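Tetent Water Meter Readings: README

Hi, and thanks for downloading this! It's my little pile of water meter readings from small office buildings, last touched 5/6/19.
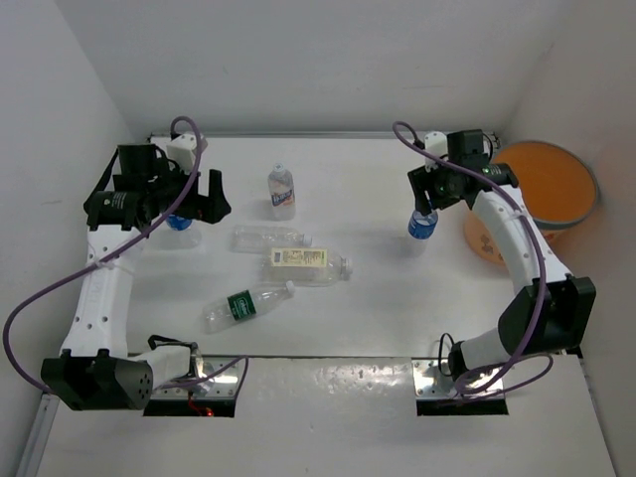

Florêncio Torres wrote back after the first upload that the leak flags were nice and all, but he couldn't tell whether a blank meant "no leak" or "didn't check." Fair point! Blank now means I didn't check, and a zero means I did and the meter sat still overnight.

What you get

One file, readings.csv, with 551 rows from 12 buildings. Each row is a building code, a read date, gallons since the last read, and the leak flag. Building codes starting with P are on the Poltgate side of town, and the H ones belong to the Henriques office park (they bill by the cubic foot, so I converted those to gallons and rounded).

Things to watch for

Building P4 swapped its meter in September and the count started over, so I left that first row empty. Also, almost 182 rows are estimated reads. They have an "e" at the end of the date, which I know is ugly, sorry.

Using it

Take it, share it, chart it, whatever you like. The old Plurnus spreadsheet still opens, but it only has nine of the buildings and I'm not updating it anymore. If you find a typo, send me the row number and I'll fix it in the next upload.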